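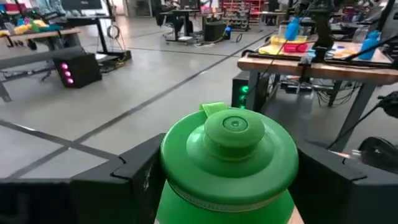

Tesitz Swim Kit Loan
Progress report to Kaltent, second reporting period
Prepared by Muireann Ó Súilleabháin, with sections from Obadia Temba and Tadhg Ó Súilleabháin

1. Purpose of this report

The grant covers the purchase, marking, storage and lending of swim kits to children attending school lessons at the Ó Dubhghaill pool. A kit consists of a drinking bottle, a towel, and a coiled wrist keychain for the locker key. The bag was removed from the specification at the end of the first period, on the grounds set out in our previous report, and its share of the budget was moved to spare lids.

The report covers work to the end of August. Lending itself is in the third period and is mentioned only where a decision made now affects it.

2. Summary of position

Purchase of bottles is complete. Purchase of towels is complete except for one size. Wrist keychains have been received in all the colours ordered, but not in the proportions ordered (see section 4). The store room at Ó Dubhghaill is in use. The marking scheme has been agreed with the pool and with the schools, with one point open.

Of the 40 kits in the grant agreement, 13 are complete and have been signed off as ready to lend. The others are each short of one item, in most cases a keychain of the right colour.

3. Bottles

The agreement asked for a bottle that a child of seven can open without help, that can be told apart at the poolside by colour, and that can be cleaned inside with an ordinary brush. No single product met all three points at the price allowed. We therefore bought more than one pattern and will report on each separately.

3.1 Screw cap bottle with carrying tab. Bought in green and other colours. The screw cap has a ribbed band round its lower rim and a raised spout lid on top, with a flat tab for carrying. The ribbing is fine but gives enough grip for most of the children who tried it. The tab bends when pulled. Tadhg Ó Súilleabháin has bent one repeatedly by hand over several days and reports no splitting, though the plastic has gone pale along the fold. We will continue to watch this. The tab is useful to us mainly because a bottle can be hung from it upside down on the drying rail, and if tabs fail in use the rail will have to be changed for a rack with pegs.

3.2 Faceted bottle. Squat, with a narrower neck and a small cap. It stands well and is the least likely of the bottles to go over when knocked. The flat faces take a label properly. The neck is the weak point: our standard brush goes in but is awkward to turn, and Tadhg has asked for a narrower one. A set of brushes has been ordered out of the cleaning line and did not need a budget change.

3.3 Tall bottle with stepped shoulder. Rectangular body, short capped spout. It packs closely on a shelf because of the shape of the body. A label placed across the step lifts at one edge within a day, so labels now go below the shoulder. Staff prefer this bottle and children on the whole do not, the usual complaint being that it is heavy when full. It will be given to the older groups.

3.4 Poolside jugs. The agreement allows for large jugs from which bottles are filled, so that children do not leave the pool hall to find a tap. The lid is wide, with ridges on its rim and a looped handle to one side. Adults have no trouble with it. It was never intended that children should open it, and the instruction sheet now says so in the first line.

All bottles were washed once on arrival. Spare lids are held in a separate tray, sorted by pattern and then by colour. Lids are not interchangeable between patterns, and two of the patterns look close enough at a glance for an adult in a hurry to force the wrong one on. The tray labels have been rewritten in larger type.

4. Wrist keychains and towels

The keychain is a springy plastic coil worn on the wrist. The locker key hangs from it during the lesson. The colour of the coil shows the child's group, so that a teacher can read the group from the side of the pool without asking.

The order was placed for equal numbers in each colour. The delivery, brought by Kurier on a Sunday when the building was open for a gala, contained too many black and too few green and orange. Eoin Lenihan has taken this up with the supplier and has a written promise of exchange. Until the exchange arrives we are holding back the kits affected. We considered issuing black coils to the green group for the first weeks and decided against it, as the children would then have to be taught the scheme twice.

Two further points came out of the first checks:

Coils tangle when stored in a box. They are now laid on their sides in a row for checking and then threaded on a rod, one colour to a rod.

Blue and purple are hard to tell apart under the evening lights in the pool hall. Philomena Rafferty, who teaches the late group, raised this and we repeated the check at 7 p.m. with the same result. Purple has been moved to the morning timetable, where there is daylight.

Towels were ordered in teal only. It had been suggested that they should follow the group colours, but a towel passes between groups in the wash and a matched set would not stay matched. The knitted towel is thick and textured. It dries more slowly than the flat-woven one we tried in the first period, and against that it has held its shape through washing. Each towel is folded to the same size, with the label inside the fold. The small size is late and is now promised for the start of the third period.

Checking is done by type. Bottles, coils and a towel are put out on the table together, compared with the sheet, and entered by Obadia Temba before anything is packed. Items which fail go straight into the returns crate and are not put back on the table.

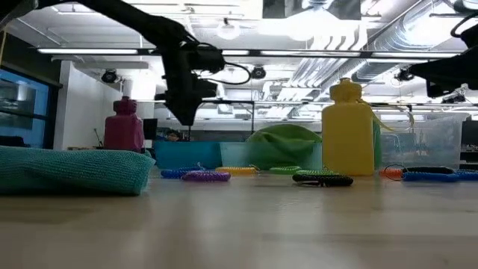
5. Store room and records

The store room has shelving on two walls and a drying rail, both paid for by the pool. The shelving was put up in the first week of the period. One shelf was set too low for the tall bottles and has been raised.

Records are kept on paper in the room and copied to a spreadsheet at the end of each week. Each kit has a number. The number is written on the bottle label, inside the towel fold and on a tag on the coil. The tag is the least satisfactory of these. Ink came off in chlorinated water during the soak test, and a stamped tag is being priced. If the price is reasonable we will buy it from the contingency line and tell Kaltent in the ordinary way; if not, we will try engraving by hand, which is slow but costs nothing beyond time.

The point still open with the schools is who records a missing item. The pool would like the class teacher to do it before the bus leaves. Two of the schools say there is no time for this. A short form that can be filled in on the bus has been drafted and sent to them.

6. Checks on jugs and lids

Lids are checked for three things: that the thread starts cleanly, that the lid seats level all round, and that the handle or tab is sound where it joins the lid. The check is the same for bottles and jugs. Seating is the check most often failed. A lid which is slightly crossed will look closed from the side and can only be seen to be uneven from above, so the instruction sheet now tells the checker to look straight down on it. 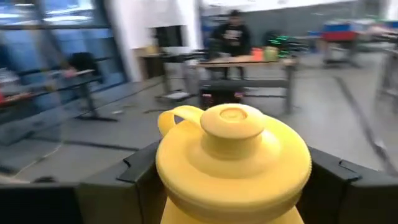 Fig. 3. Yellow jug: ridged lid rim, centre knob and looped handle.

The recess in the top of the knob is shallow, and we had some concern that it would hold water after washing. Tadhg now wipes it by hand as the last step. No change to the lid is proposed.

A written cleaning routine for jugs is attached at Annex B. It replaces the one supplied in the first period, which should be discarded.

7. Budget

The grant for the whole project is 4000 euro. Spending is within the total, and within each line except delivery. The delivery line has gone over because the bottles came from more than one supplier and each charged carriage separately. The overspend has been met from the bag line. Invoices are at Annex A in date order. The invoice for the keychains is included but has been marked as disputed, and we have not paid the part that relates to the wrong colours.

8. Changes to the plan

Kaltent is asked to agree the following.

The first loans to be made to one school only, for 5 weeks, before the others join. The original plan had all schools starting together.

The faceted bottle to be given to the younger groups and the tall bottle to the older groups, in place of free choice.

The remaining kits to be signed off in batches as keychains arrive, with the sign-off sheets sent to Kaltent each time.

9. Work in the next period

Exchange of keychains to be completed (Eoin Lenihan). Small towels to be received, washed once and folded (Tadhg Ó Súilleabháin). Stamped tags to be priced and a decision made (Obadia Temba). Missing item form to be agreed with the schools (Muireann Ó Súilleabháin, Philomena Rafferty). Poolside check of coil colours to be repeated once the new green and orange stock is in, again in the evening.

Annex A: invoices. Annex B: jug cleaning routine. Annex C: kit check sheet, current version.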